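From the bench: what's inside the old office towers

I promised last month that I'd write something about the towers, and then September got away from me, so I'm typing this at the bench with a cold coffee and a screwdriver in my shirt pocket. A few of you asked why anyone would bother with desktop machines this old. Fair question! Most of them came out of the Clakwood office when it closed, and they'd been sitting on pallets at Sollis ever since, getting dusty and being used as a shelf for other things.

I love working on these. I know that's a strange thing to get excited about, but whoever designed office desktops for big companies was thinking about the poor soul who'd have to fix them one day. You lay the tower down on its side, take the side panel off, and there it all is, looking up at you. Anything you're meant to grab tends to be blue. Blue tabs, blue latches, blue this and that. I've spent enough of my life hunting for a fourth screw under a sticker to appreciate it.

What I do first is boring. Power cord out, then hold the power button for a few seconds, then the panel. After that I blow the dust out, outdoors if the weather's decent (my neighbors in the next unit have opinions about this). Memory comes out next and goes straight into a holder. I used to leave sticks lying on the bench in a little heap and I've paid for that habit more than once.

Then the processor. The heatsink has to come off before you can get to it, and if the paste has gone hard you need to be patient – a gentle twist, never a yank. Once it's off you lift the lever, the bracket swings up, and the chip just lifts out by its edges. If your board is the kind with the pins down in the socket, please, please don't touch them. I bent a row on a board two years ago by brushing it with my sleeve. My sleeve! I spent an evening with a magnifier and a sewing needle and got most of them back, and the board never did boot.

So far I've set aside 100 of them for the Zorneck schools, and the rest will be picked over for parts. Power supplies get tested on their own before they go anywhere. Cables get coiled and tied, drive cages stay in unless we need the bays. I keep a notebook with one line per machine, and yes, it's paper, and yes, my handwriting gets worse toward the bottom of the page.

The fixture plates have helped a lot, by the way. Before we had them, small parts lived in egg cartons, and I still have a soft spot for egg cartons, but a printed plate with a proper pocket for the chip and slots for the memory beats them.

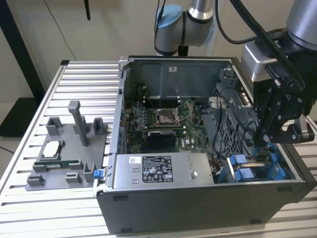

Irena Zawadzka wrote in after the last issue to say that I'm too quick to pull the memory on machines that are going back out whole. Her view is that every time you reseat a stick you're adding wear for no good reason, and that she only takes it out if the tower fails to start or the slots are visibly filthy. She also wants it on record that canned air is a waste of money and a soft paintbrush does the job.

I'll give her the paintbrush. I bought one at Olszewski for the corners and it's great around the fan blades. On the memory I'm keeping my habit for now, mostly because I like to test the sticks as a batch, but I'll try it her way on the next pallet and write down what happens.

If you have spare thermal paste, short SATA cables or drive screws (the little ones, I'm always short of the little ones), drop them in the box by the side door. And whoever borrowed the long Phillips with the yellow handle, I'd like it back before the next batch comes in.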